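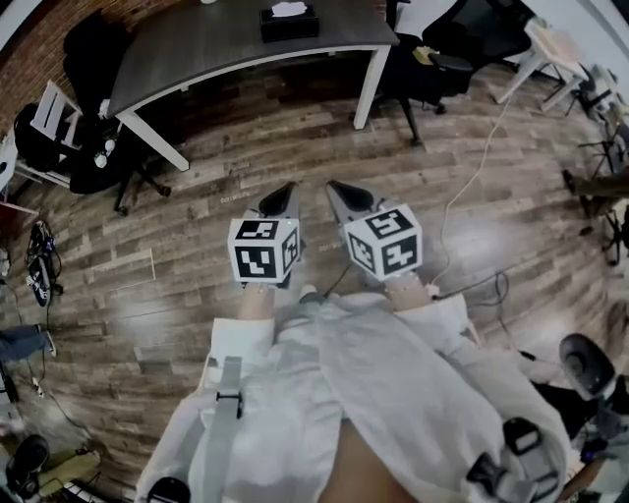
Programs > Adult Learning > Interviews

About Us | Programs | Publications | News | Contact

Print this page | E-mail this page

Learning to Read at Work: An Interview with Manuela Ferraro

The Ponley Adult Learning Center has offered reading and writing instruction to working adults for 16 years. Its workplace program, which places instructors inside companies during the working day, is the youngest of its services and has grown faster than the others. Manuela Ferraro has directed the program from its first term. She spoke with the Center's publications office in June, shortly before the summer break.

Ms. Ferraro came to adult education from the public schools, where she taught third grade. She describes the change as gradual. Parents of her pupils would come to her after class with letters from landlords or forms from the county and ask her to go over them.

"I would read the letter aloud, and they would thank me and leave," she said. "After a year or two of that I began to ask whether they would like to stay and read the next one with me. A few of them did. We used the children's chairs, which were much too low."

The workplace program began with a single employer, the Moriarty commercial laundry, which gave the use of its break room for two hours a week. The first class had seven learners. Five of them completed the term, and Ms. Ferraro counts one of the remaining two as a success as well, as he left to take a position that required a written test.

Asked what employers expect when they first contact the Center, Ms. Ferraro was direct. "They expect safety signs. They would like their employees to be able to read the safety signs, and they would like it done by the fall. I understand the request, but most people who work in a building every day know what the signs say. What they cannot read is the notice about the change in the health plan."

For this reason the Center asks each participating company to supply its ordinary paperwork before a class opens. Shift schedules, pay stubs, benefit notices and vacation request forms are used as reading texts in the first weeks. Learners then bring their own material. Recent classes have worked on a lease, a church bulletin, a recipe for tamales and the rules of a youth soccer league.

The arrangement has occasionally been uncomfortable for the companies concerned. At Arko, a maker of shipping cartons, a class reading the overtime policy found that two paragraphs contradicted each other. The learners drafted a letter to the personnel office, which took them three sessions, and the policy was rewritten. "It was a very polite letter," Ms. Ferraro said. "We spent most of one evening on the word 'sincerely.'"

Zoila Tamayo was a member of that class. She had worked at Arko for several years and had turned down a promotion to line supervisor because the position required a written report at the end of each shift. Ms. Tamayo, who joined part of the conversation, said that her family had not known the reason.

"I told them the hours were bad," she said. "The hours were the same hours. I had a daughter in high school and I would hand her the mail and say my eyes were tired."

She now holds the supervisor's position and writes the report by hand before copying it into the computer. She also serves as a classroom aide in the evening group, which meets at 6:30. New learners, in her experience, are often more at ease asking her a question than asking the instructor. "They see my dictionary," she said. "It has tape all over it."

Around 1,050 adults have enrolled in the Center's reading classes since they were first offered. Ms. Ferraro is cautious about the figure. It includes people who attended once, and it counts twice those who left and came back under a new enrollment. She would prefer that the Center report hours of attendance, and has proposed this for the coming year.

Attendance remains the main difficulty. Shifts change with little notice, and a learner moved to nights may disappear from the roll for months. The Center has begun to hold each lesson twice, morning and evening, so that a person can move between the two without falling behind. This doubles the instructors' hours — a cost that participating companies have agreed to share for one year only.

Ms. Ferraro also spoke about the Ulinix reading series, the graded booklets used in most of the classes. She considers the early levels sound and the later ones dull. "By level four everyone is opening a bank account," she said. "Our learners have bank accounts. They would like to read about a murder." The Center has bought a small shelf of short mysteries, and these are now borrowed more than anything else it owns.

Fall classes will open at two additional workplaces, and the Center is seeking instructors who are available before 8 a.m. Teaching experience is helpful but is not required. Training is provided over four evenings, and new instructors work alongside an experienced colleague for their first term.

Ms. Ferraro will teach one of the morning groups herself. She was asked whether she misses the third grade. "I miss the art supplies," she said. "Otherwise it is much the same work. People come in, they sit down, and they have something in their bag that they want to be able to read."

Print this page | E-mail this page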